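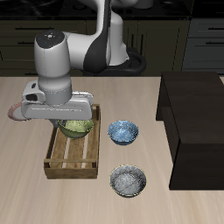 Jernville, 2 Aug 2025 - Limen today released Jirex, a set of simulated tabletop demonstrations for training robot arms to handle bowls and plates. The set holds 1,054 recorded episodes, all produced in a rendered kitchen with a single arm working over a table.

The tasks are short. An operator is given one written instruction, such as moving a bowl to or from a wooden crate, and drives the simulated arm by hand controller until the task is done or the time limit runs out. The learning system is later trained on the camera views, the arm's joint positions and the text of the instruction.

"We kept the furniture the same and changed the dishes," said Inese Sepp, who leads data collection at Limen. "The crate, the cabinet and the kitchen behind them belong to every episode. The bowls and plates get moved around, and some of them are left out. A model that has only memorized where the green bowl usually sits will do badly on this set, and we want that to show up early."

Each episode is stored with more than one view. A wide view shows the table and the arm, and a close view keeps the gripper fingers in sight. 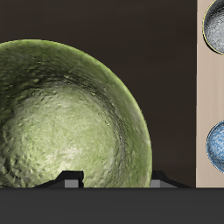
The close view takes up most of the storage, and Limen considered dropping it. Early training runs without it had trouble at the rim of a bowl, where a small error in finger position decides whether the grasp holds. The view stayed in, at full resolution.

Of the released episodes, 397 are marked as failed or only partly completed. These are kept in a separate folder with a note from the operator on what went wrong - a missed rim, a dropped bowl, a dish set down in the wrong place. Users can train with or without them.

Seven operators recorded the demonstrations at Limen's office in Jernville. Each one did a practice block before any of their work was saved. Afshin Moradi, who wrote the review tool, said that a second person watched every episode before it was accepted.

"Operators have habits," Moradi said. "One person always comes in from the left, another waits a long time above the bowl. We left those differences in the data but cut the long pauses at the start." 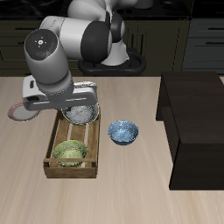
A Jirex layout with one bowl and a plate in the crate and a blue bowl on the tabletop.

The release covers 54 layouts. Nikzad, the simulation software used for the recordings, is needed to replay episodes but not to read the stored files. A second part of Jirex, with drawer and cabinet tasks, is planned for October.

Jirex is free for research use. Requests for commercial terms should be sent to Limen's Jernville office.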